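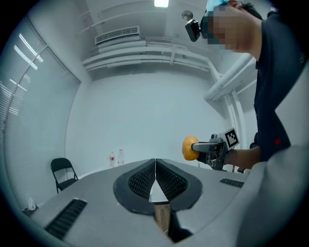

# Workwear questions: shirts, caps and what to believe on the label

Last gone over 1st June by Pravesh Steyn, who looks after the clothing store at the Grirnonbridge workrooms. If your question isn't covered, leave a note in the store book. Please read the page first, as most notes in the book are the same four questions.

## What am I given when I start?

Three short-sleeved shirts in navy and a cap in light blue. Trousers and shoes are your own. You sign for the shirts and the cap together, and you hand them all back when you leave.

## Why navy?

The official answer is that it looks smart. I think it was cheap in the year somebody chose it. Navy hides grease and ink fairly well and hides flour, chalk and sawdust very badly, so whether it was a good choice depends on which room you work in. We looked at grey in October and the samples showed every splash of water, so navy stayed.

## Can I have long sleeves?

Yes, if you ask. Short sleeves are standard because cuffs drag across the bench and get into whatever you are gluing or packing. Some people feel the cold, and I'd sooner they had a long-sleeved shirt with the cuffs buttoned than a baggy jumper over the top. Bare forearms do get scratched on carton edges. A barrier cream has been suggested for this more than once. I have read the tub and can't find anything on it that says it stops cardboard.

## The Kirico shirts are sold as "non-iron". Are they?

No. They are "iron less", at best. Taken out of the machine straight away and hung on a proper hanger, they come up decent. Left in the drum over dinner, they look like any other shirt left in the drum over dinner.

## And "fade-proof"?

I'd like to know who tested that. Kirico's leaflet says the colour held for 1,526 washes. Washed once a week, one shirt would take the better part of thirty years to get there, so either they ran a machine day and night or they did some arithmetic. Ours start going at the shoulders and along the collar fold well before that. I did write and ask how it was measured. The reply was another copy of the leaflet.

Washing inside out at 30 or 40 degrees helps. So does keeping them off a sunny line.

## Should I pay for the Lollemard cap instead of the standard one?

You can, and a few people have. It costs more and claims to "regulate the temperature of the head". I wore one for a month and my head was the temperature it usually is. To be fair to it, the sweatband is softer and the stitching is neater, and it kept its shape in the wash better than the standard cap did. If the standard one rubs your forehead, the Lollemard is worth a try. If you are buying it to stay cool, open a window.

It must be the light blue. They also do it in white, and white ones have to go back.

## How tight should a cap be?

Tight enough to stay put when you lean over the bench, loose enough that there is no red line when you take it off. "One size fits all" fits a fair number of people and annoys the rest. There are two larger caps in the bottom drawer. Ask for one, and don't cut the band on yours.

## Does hair have to be completely covered?

In the food packing room, yes, and a cap doesn't do that by itself. Hair at the back and sides needs a net underneath, even when it's short. In the other rooms a cap is enough, with long hair tied back.

## Who washes it all?

You wash your own cap. Shirts can go in the laundry bin and are collected by Hughes, or you can do them at home. I would do them at home. Hughes are pleasant people and they press a collar nicely, but in the last full year we sent 1,323 shirts and had 7 fewer back. They say we miscounted. Perhaps we did. I count them twice now, going out and coming in, and I would still write your initials inside the collar.

## What gets a mark out of navy cotton?

Washing-up liquid for grease, rubbed in before the shirt goes in the machine. Cold water for blood, never hot. Soak glue overnight and hope. Biro hardly ever comes out, whatever the person next to you says about milk or hairspray. I have tried both, and the hairspray left a bigger ring than the pen.

Don't use anything with bleach in it, including the sprays that say they are safe for colours. There is a shirt with an orange patch hanging on the store door if you want to see how safe.

## When do I get a new one?

When the old one is worn out, and you need to bring the old one with you. Worn out means a hole, a split seam, a collar gone through or a stain that can be seen from across the bench. A bit of fading doesn't count. There are 41 new shirts on the shelf and most of them are medium, so larger sizes may take a while.

## Can I add a badge or a name?

A small one on the chest is fine. Sew it on. The iron-on kind is meant to last the life of the garment - mine came off in the second wash and stuck itself to a pillowcase.

## Are organic cotton shirts coming?

They have been "coming" for as long as I've had the store key. I'll put a line on this page when there is one on the shelf.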